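The Rodum worktop oil, after a year of family use

I should say at the start that I'm not a fussy person about kitchens. I grew up with a worktop my father had made out of an old school bench, complete with somebody's initials near the bread bin, and I still think it was the nicest surface I've ever rolled pastry on. So when we moved into this house and found a long run of oak, badly neglected and grey around the taps, I was the only one in the family who was pleased. My sister told me to rip it out. The man who came about the boiler told me to rip it out. I bought a tin of oil instead, then another, and this review is the result of all that.

The tin I've ended up with is the Rodum hard oil in the clear finish. Before it I used the Werkari one, which a good many people swear by, and I'll come to that further down, as I know some of you wrote in asking for a comparison after my piece on chopping boards in September.

First, the smell. Every oil smells of something, and the Rodum smells like a cricket bat, if you remember that smell, with a bit of orange peel behind it. It hangs about for the evening and is gone by breakfast. I did ours after supper with the back door open, and slept perfectly well upstairs. My husband says he could smell it in the butter the next morning, but he says that about a lot of things.

Putting it on is easy enough, though you do need to be patient, and I'm afraid I'm not always. You sand first — a proper sand, along the grain, with something fairly coarse and then something finer — and wipe away every bit of dust with a damp cloth. Then you let the wood dry completely. I rushed this the first time, round by the sink, and got a cloudy patch the shape of Ireland that I had to sand out again. After that you pour a little oil on, spread it very thinly with a lint-free cloth, wait, and wipe off whatever hasn't gone in. The leaflet asks for 12 hours between coats and I'd keep to that, even if it feels dry to the hand well before. I gave ours three coats in all, and a fourth by the taps.

The wiping off is what people skip, I think, and it's the difference between a lovely soft surface and one that grabs at your sleeves for a fortnight. Go over it, have a cup of tea, and go over it again with a clean cloth. And do please lay the used cloths out flat outside to dry before you throw them away, as oily rags bundled up in a bin can heat up and catch fire. It says so on the tin in rather small letters, and I'd have made them bigger.
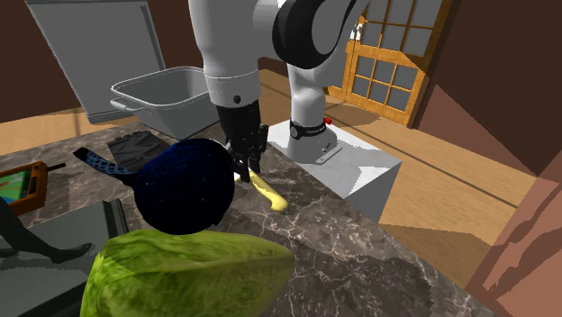 The colour came up beautifully. I'd braced myself for orange, having once oiled a pine shelf and regretted it, but our oak went a sort of warm toast colour and has stayed there. The grain shows, the old knife marks show a little, and the whole run looks like wood and not like something dipped in syrup. In the mornings, when the sun gets over next door's garage, it's a real pleasure to stand at.

How does it wear? Rather well, with a few grumbles. Water beads up nicely for the first few months and then gradually stops bothering. Tea rings wipe away if you catch them the same day. Red wine I've had no trouble with. Turmeric is another matter, and we have a yellow thumbprint beside the hob that has faded but never quite left. Beetroot, lemon and the liquid from a tin of tomatoes all want wiping up promptly. A hot pan will mark it, whatever the leaflet hints, so keep your trivets handy — I leave two out all the time now and have stopped putting them back in the drawer.

The area by the taps needs a fresh coat every few months. The rest of the worktop I've done just the once since that first weekend, and it took me less than an hour with the radio on.

Now, the Werkari. It's a good product and I don't want to be unkind about it. It goes on thinner, dries quicker and costs a fair bit less, and if you've a small surface, or a board, or a windowsill, I'd say buy that one and keep the change. On our long run, though, I found it needed doing again far too often, and it never gave quite the same depth of colour. It also comes in a plastic bottle with a flip top that drips down the side, so that the bottle sticks to the cupboard shelf and has to be prised off. The Rodum comes in a tin with a proper lid. You'll need a screwdriver to get into it, but it stays shut.

My friend Filipa Henriques has the Rodum on beech, in a much busier kitchen than mine, with teenagers in it, and she's less taken with it than I am. Hers has gone patchy near the toaster and she's thinking of going over to a hardwax. I had a look when I was there for lunch and thought it could do with a sand and one more coat, but it isn't my worktop and the lunch was very good.

A word on quantities. The small tin claims to cover up to 5 square metres, and on thirsty old oak I got nowhere near it. Buy the bigger one. Mine came from Sárközi, the paint and ironmongery shop by the station, where they'll let you bring back an unopened tin if you've overbought, and where the lady behind the counter gave me a square of the right cloth to try before selling me a packet of it. I paid 60 pounds for two of the larger tins, and the second has barely been touched.

If your worktop is laminate or stone then none of this is any use to you, I'm sorry to say, and you've been very kind to read so far. If it's wood, and particularly if it's old wood that everyone is telling you to get rid of, I'd give it a weekend and a tin of this before you ring anybody for a quote.

Four and a half stars. I've kept back the half for the lid, which bent on the second opening, and for that thumbprint.

Next time I'll be trying the Bimulum descaler on the kettle, which is in a terrible state.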